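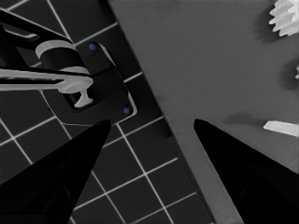

Trakness import drops records at end of nightly price file

Status: Resolved
Priority: Normal
Component: Import service
Version: Trakness 5, on-premises
Site: Bukmont
Reported by: Yaowalak Jitpraphai
Assigned to: Benedikt Aebischer

Initial report

The nightly price file from Llorente imports without an error but the last part of it does not reach the database. The job log ends with "completed" and the status light on the dashboard is green. The shop tills at Bukmont then show old prices for items near the bottom of the file. Noticed when a customer was charged the August price for a box of hinges that had changed at the start of September.

Steps taken before raising the ticket: restarted the import service, re-ran the job by hand, asked Llorente to resend the file. Same result each time.

Log extract

02:15 job started
02:15 file found, header valid
02:15 reading records
02:16 3000 records written
02:16 completed, no errors

Comment, Benedikt Aebischer

Please attach the raw file as received, before the import service moves it to the archive folder. The archive copy is rewritten on the way in and will not show line endings correctly. Also confirm whether the file is opened in a spreadsheet at any point. A spreadsheet will strip leading zeros from the item codes and may save the file in a different encoding.

Comment, Yaowalak Jitpraphai

Raw file attached. It is not opened in a spreadsheet. It arrives by file transfer at 01:50 and stays untouched until the job picks it up. The file has 3444 data lines plus the header.

Comment, Benedikt Aebischer

Received. The difference between the file and the log is 444 lines. I compared the item codes in the database with the file. Everything up to the cut-off is present and correct, everything after it is absent. No gaps earlier in the file, so bad individual records are ruled out.

Checked and ruled out:

Encoding. File is plain UTF-8 without a byte order mark.
Line endings. Consistent throughout.
Duplicate item codes. None.
Quoting. Two descriptions contain a double quote for inches, both escaped properly, both well before the cut-off.
Disk space on the database volume. Ample.

The import service reads in batches. The batch size is set in import.conf under batch_rows and the default is 3000. After the first batch the service should ask for the next one until it reaches the end of the file. On your system it stops after the first. Please send import.conf with the passwords removed.

Comment, Yaowalak Jitpraphai

File attached. I did not write it. It was carried over from the old server when we moved to Avanmont hosting and I have only changed the database address.

Comment, Benedikt Aebischer

The file contains the line

single_pass = true

This setting was used in version 4 for suppliers who sent more than one header in the same file. It told the service to stop at the end of the first batch so that the second header was not read as a price. Version 5 handles repeated headers by itself. The setting is no longer documented but is still obeyed, and the job is reported as complete because, as far as the service is concerned, it did what was asked.

The Llorente file was shorter than one batch until their autumn range was added. That matches the date of the first wrong price.

Proposed change:

1. Stop the import service.
2. Save a copy of import.conf outside the program folder.
3. Delete the single_pass line. Setting it to false has the same effect but leaves it there for the next move.
4. Leave batch_rows as it is.
5. Start the service and run the job by hand with the attached file.

Raising batch_rows would also have hidden the fault until the file grew again. Not recommended.

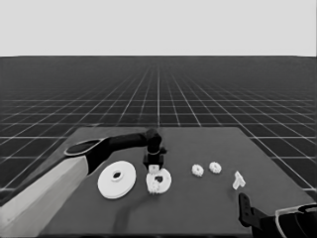 Do the tills have to be closed while the import is run again by hand?

The tills can stay open. Prices are written to a holding table first and copied across in one step when the job ends, so a sale in progress keeps the price it started with. Any till that has been left on the item lookup screen needs to go back to the main menu before it shows the new price.

Comment, Yaowalak Jitpraphai

Change made at 16:40. Manual run log:

16:43 job started
16:43 file found, header valid
16:43 reading records
16:43 3000 records written
16:44 444 records written
16:44 end of file
16:44 completed, no errors

Hinges are correct on both tills. Spot checks on drawer runners and cabinet locks also correct. Will leave the ticket open for the overnight run.

There is a second line in import.conf I do not recognise, legacy_dates = on. Should that go too?

Comment, Benedikt Aebischer

Leave it. It controls how two-digit years are read and the Llorente file still uses them in the valid-from column. Removing it will cause the whole file to be rejected at the header check.

Comment, Yaowalak Jitpraphai

Overnight run completed with all records. Row total in the database matches the file. Fine to close.

Resolution

Obsolete setting single_pass removed from import.conf. Separate request raised with development for the import service to log a warning when it stops before the end of a file. Upgrade notes to list single_pass under settings to remove.

Closed by Benedikt Aebischer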